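Zetwood launches Elodon, a hand-held gripper for people who would sooner show a robot than tell it

PRESS RELEASE
For immediate release: 06/08/2025

Zetwood today begins selling Elodon, a hand-held gripper kit that lets a person record everyday handling jobs at an ordinary table, with no robot in attendance. You hold it, you pick things up with it, you put them down again, and the camera on board keeps a record of the whole business. The recordings can then be used to train a robot arm fitted with the same fingers.

It does not make coffee, and Zetwood has no plans in that direction.

The kit is aimed at small robotics teams, university labs and the sort of engineering firm that owns one robot arm and has a queue of people wanting to use it. Until now, such teams have mostly collected their training material by steering the arm itself from a controller, a method that is slow, ties up the arm for days and teaches the operator a good deal about patience.

"We had an arm that cost more than my car and we were using it to learn how to move a sponge," said Lewis Aitken, founder of Zetwood. "A person can move a sponge perfectly well. So we took the fingers off the arm, gave them a handle and sent people off to do the washing-up. The arm was free for other work and the washing-up got done, and I count both as product benefits."

What is in the kit

Each Elodon kit contains one hand-held gripper with a wide-angle camera, a charging lead, a carry case and a spare set of finger pads. The fingers are square black blocks with textured pads on their inner faces, and they bolt on with ordinary screws. The pads are meant to wear out. Replacing a pair takes one small hex key, which is supplied, and which Zetwood expects you to lose. A second is taped inside the lid of the case.

A matching set of fingers for the robot arm, called Ellum, is sold separately or bundled. Ellum fingers share the same shape and pads as the hand-held ones, so what the camera sees in a person's hand is close to what it will see on the arm. Adaptors are available for the more common arm flanges. Owners of uncommon flanges are invited to write in, with a drawing if at all possible.

The trigger has been redesigned since the trial units that went out in January. Testers reported that the earlier version was comfortable for a few minutes and then steadily less so, and one returned the unit with a strip of bicycle handlebar tape wound round the grip. The production grip is softer and a little narrower. Zetwood kept the tape.

Recording and sorting

Elodon stores up to 256 recordings before it needs to be emptied. A recording starts with a double squeeze of the trigger and ends with another, and a long squeeze throws away the last one, for use when you have dropped something on your foot.

The desktop software that comes with the kit shows each recording as it is loaded and lets you trim, name or reject it. It also flags the ones it has doubts about, such as those where the fingers spent too long out of view of the table or the camera was pointed at the ceiling. The software is firm on this point and cannot be persuaded. It runs on Windows and Linux, and recordings can be exported in open formats without a licence key, a login or a conversation with our sales team.

Tried out on ordinary clutter

During the trial, kits were lent to a handful of teams, among them Prendergast, a contract engineering firm that builds packing and sorting stations. Its staff recorded 402 usable takes of small household goods being picked up, moved and set down, working at a plain table in their own office.

"I was told it would take no training and I assumed that was the usual thing people say," said Snežana Ivanov, automation lead at Prendergast. "I had it going before I had found the instructions. My one complaint is that the case is bright orange, and everybody now knows when I have it."

Ivanov's team kept its objects deliberately dull: soap dishes, lidded boxes, sponges, pegs. Clear plastic was the item they most wanted covered. It is easy for a person to pick up and a nuisance for a camera to make out, and the team went back to it more than to anything else on the list. They also moved the kit from desk to desk so that the recordings did not all share one background. Zetwood recommends this to all customers, along with leaving the desk more or less as you find it. Tidy desks make for tidy recordings, and robots are seldom sent to tidy places.

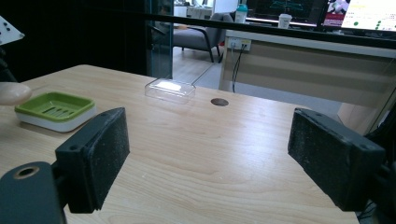

Elodon's view of the job: padded fingers open over the table, with a green and white soap dish and a clear plastic box.

Price and availability

Elodon is available to order now from Zetwood in a first batch of nearly 200 kits. Orders are dealt with in the order they arrive, and each customer may buy up to 10 kits from this batch. Prices for the kit, for Ellum fingers and for the bundle are on request, a phrase Zetwood dislikes as much as you do. A public price list will follow once the adaptor range is settled.

Spare pads are sold in pairs. Kits carry a two-year warranty covering everything except the pads, the hex keys and anything that has been in the sink.

A loan scheme for schools and colleges will open in January. Teachers who would like a kit for a term can put their names down now.

About Zetwood

Zetwood designs and builds hand tools and end fittings for robot arms. The company has nine staff and one arm, which is at last available for booking on Thursdays.

Notes to editors

Elodon and Ellum are product names of Zetwood and are written with a single capital letter, whatever the early brochure did.

Loan units are available for review. Please return both hex keys.

Lewis Aitken is available for interview and can demonstrate the kit on any object that fits between the fingers and does not belong to someone else.

Press contact: the Zetwood press desk, which is also the front desk. Please let it ring.

ENDS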